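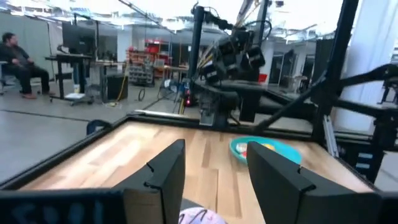 Turquoise bowl with small food items on the work table.

Can a machine clear a table yet?
Posted by Onby Residents' Office

Our office manages 28 supported flats and has been asked whether automated equipment could take over the clearing of tables after meals. We would be grateful for informed views — costs may be left aside for the present.

Feyisa Kitchens
Not at present. A dishwasher does the washing well enough, but staff must still carry and scrape.

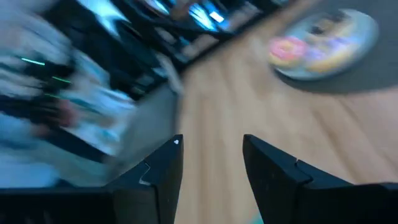
Skuvunel Technical Desk
Clearing a table consists of several separate tasks, and they are not equally difficult. Lifting an empty bowl of known size is within reach of current two-fingered equipment. A plate with a raised rim, such as the pale one on the dark rug, is harder when a pink ring-shaped item is resting on it and must stay level. In our own trials with the Pumard arm, 17 of 19 empty bowls were moved without a spill. Loaded plates did much less well, and we ended that part in February. We would advise keeping a member of staff present.

Pumard Owners' Group
Agreed regarding plates. Cups are worse.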